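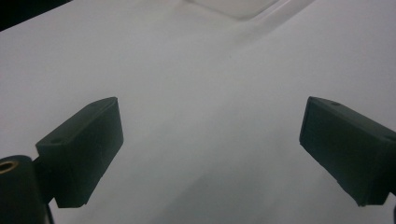 Why does sorting things into groups help us remember them?
Our minds can hold only a few separate items at a time, and a group counts as one item, so a long list that has been sorted becomes a short one.

Chapter 7
Putting Things in Their Place

If you have ever walked into a shop for milk, candles, bread, soap and string and come home without the string, you already know a good deal about this chapter. Sorting is one of the oldest habits people have, and we do it all day long - with socks, with bills, with the people we meet at a party - mostly without noticing.

Some years ago Sneha Joshi, who taught the course this book grew out of, read her class a list of 20 words in no order at all and asked them to write down what they could remember. Then she read another 20, this time arranged as foods, tools, animals and clothes. Her students did so much better on the second list that one of them, Clem Faulkner, accused her (quite cheerfully) of picking easier words! She hadn't, and we will come back to her lists in the exercises, where you can try them on a patient friend.

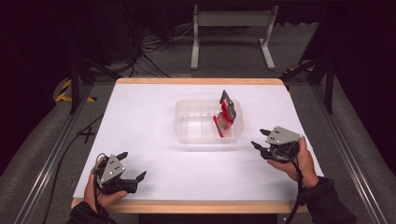

A category needs a boundary, and the boundary can be very slight. Think of the line between "fruit" and "vegetable" in your own kitchen, and how firmly you would defend it if somebody put a tomato on the wrong side. A thin clear partition is enough to turn one plastic tray into 2 compartments, a wider one and a narrower one, and once the red and black package is standing in the narrow side, we start to feel that the wide side must be meant for something else. Categories in the mind work in much the same way. Set up a group and we go looking for its members, even when it has none yet.

We begin with the groups children make on their own, before anyone has taught them the names. After that we turn to Tahmineh Mohammadi's study of market stalls, and to the awkward things that belong in two groups at once.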